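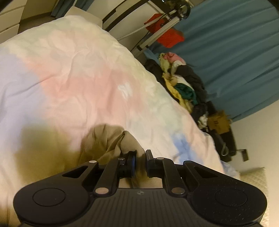

Garra de mão em casa – pegar roupa em cima do edredom (projeto Novska)

Fórum > Robótica caseira > Montagens em andamento

parafuso_torto
15 de janeiro de 2023
Pessoal, rapidinho. A garra fechou e abriu direito ontem, mecânica ok. Dois dedos, quase tudo preto fosco, articulação espelhada. Meu problema é pano. Camiseta dobrada ela pega 7 vezes em 20. Pano amassado pior ainda, os dedos escorregam por cima e fecham no nada. Ou então beliscam o edredom junto e vem tudo.
Alguem já passou por isso? Motor é um servo comum, firmware é o Brilleo sem mexer em nada.

lia_solda
Que força tá usando? O Brilleo vem com limite de corrente baixo de fábrica, 30 por cento se não me engano. Sobe isso antes de trocar peça.

parafuso_torto
30 mesmo. Subi pra testar e o servo esquentou, voltei.

Sherif Mansour
Não sobe não. Pano não precisa de força, precisa de atrito na ponta. Cola uma tira de silicone nas duas pastilhas e tenta de novo com a mesma corrente. Fiz isso na minha Foley e parou de escorregar.

lia_solda
Discordo, Sherif. Silicone em tecido felpudo junta fiapo, em uma semana tá liso de novo. Já limpei muita pastilha com álcool pra saber.

Sherif Mansour
Limpa a cada sessão ué. Dois minutos.

gambiarra77
os dois tão olhando a ponta e o problema é o angulo. em cima de cama a superfície afunda, vc encosta e o edredom desce junto. tem q entrar de lado, procurar uma dobra que esteja em pé e fechar nela. no pano bege da foto tem uma dobra levantada na direita, eu ia ali

parafuso_torto
Hmm, faz sentido. Eu vinha sempre no meio do pano. Vou tentar na dobra.
Outra coisa – o vão entre os dedos, deixo quanto na abertura? Tô com medo de abrir demais e bater no resto.

lia_solda
Pra tecido abre menos do que vc imagina. Se abre tudo, na hora de fechar varre o edredom e leva junto. E confere os pinos das articulações, na minha um foi saindo devagar e só vi quando o dedo ficou torto.

gambiarra77
isso do pino é real. pingo de trava rosca e esquece

Sherif Mansour
Trava rosca em pino liso não segura nada, gambiarra. Anel elástico. A Jindach vendia um kitzinho em dezembro, não sei se ainda tem.

gambiarra77
na minha segura faz 3 meses mas blz

parafuso_torto
Voltei. Mesma corrente, sem silicone ainda, entrando pela dobra: 14 em 20. Quando erra é pq a dobra desmancha no toque. Amanhã colo o silicone e posto o número, aí vcs brigam com dado na mão rs

lia_solda
Posta também depois de uns dias de uso, sem limpar. Quero ver o fiapo.

Sherif Mansour
Com e sem limpeza então. E anota o tecido, malha e sarja dão resultado bem diferente.

parafuso_torto
Fechado. Vou separar uma pilha de cada e faço 20 tentativas por tecido.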